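Kisten flat-pack bookcase, tall, white: review
25 Jan 2023

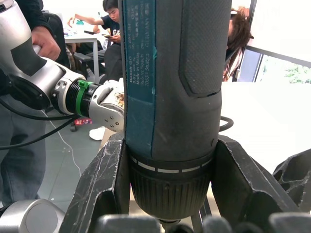

I bought the Kisten from Hayat's shop on Zostumgate to replace a shelf that had bowed in the middle. It comes in one long box and the instructions are drawings only, clear enough apart from step six, where the back panel can go in either way round. Mine went in wrong and had to come out again. There are 44 screws, and the small key in the packet is hard on the hands, so use a powered driver if you can. Something light like the Bosch GO, the grey 3.6V one with the ribbed collar, is plenty. A big drill is more likely to split the side panels.

Once up, it stands straight. The shelves rest on metal pegs and can be moved in steps of 20 mm. I have hardbacks on the bottom three and they have not sagged so far, though the one in the middle is fixed and sits too low for large atlases. It is 825 mm wide, so measure your alcove before ordering. The skirting cut-out at the back is shallow – mine stood off the wall by a finger's width until I trimmed it.

The finish marks easily. I already have a scuff on one side from moving it.

I also looked at the Kirero, which has a thicker back but costs a good deal more. For a spare room I would buy the Kisten again. Fix it to the wall with the bracket supplied, but use your own plugs, as the ones in the bag are poor.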